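Getting started with the Ninon hand grippers: a bench-top walkthrough
August 2019

We've had the Ninon kit from Brallura on hire at our place for five weeks now, and I keep getting emails asking how you set the thing up. So here's my method, warts and all. It's the two-gripper bundle (416 dollars a month, plus 178 if you want the Tasora software with it, and you probably do).

If you haven't come across them, these are grippers you carry in your own hands. You do the chore, they record it, and later on you feed the recordings to a robot arm. No arm needed to start with, which is why I could talk our lot into it!

1. Charge everything the night before. The battery light goes green a good while before it's full, so leave it plugged in overnight.

2. Pick a boring object. I started with a drawer full of cutlery and regretted it within minutes. Something with a big handle and a knob is miles better, because you get a pull, a push and a twist without moving your feet.

3. Start the left unit, then the right, then hold both up to each other until they beep. Tasora calls this pairing. Do it again after every battery swap, even if the screen tells you it's fine (it told me that twice and I lost a morning).

4. Come in slowly, and agree with your mate on who's reaching for what before anyone moves.

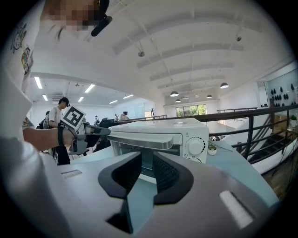 Two grippers at the toaster oven, square marker on top of the far one.

The square marker is how the software keeps track of a unit, so don't let your sleeve flop over it. Wipe it with a dry cloth only. I used glass cleaner on ours once and the edge started lifting, and the Brallura help desk were very nice about it but still charged me for a new one.

5. Do a dozen slow runs before you try a quick one. Open fully, pause, close, pause. It feels daft, but the pauses give Tasora somewhere to cut the clips.

6. Move on to smaller, shinier things once you're comfy.

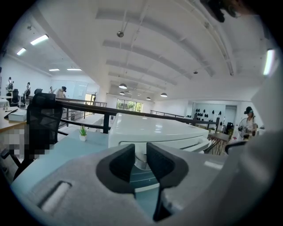
Grip width is the setting I fiddle with most, and the default is too eager for my liking. I drop it two notches for anything smooth and build back up from there. Something like that glossy white plastic piece with the rounded top is a good test, and if there's a pot plant sharing the desk, pick your path around it before you press record. Save the width as a preset when you're happy with it.

7. Export before you pack up. Pick the Ifans format if you're sending clips to someone else, as it keeps both hands in the one file. Ours took almost 5 minutes a batch on an old laptop.

My gripes? The wrist straps get sweaty, the manual is all diagrams, and I'd love a proper case instead of the cardboard box. We've extended the hire anyway, and next up is the cutlery drawer again. Wish me luck!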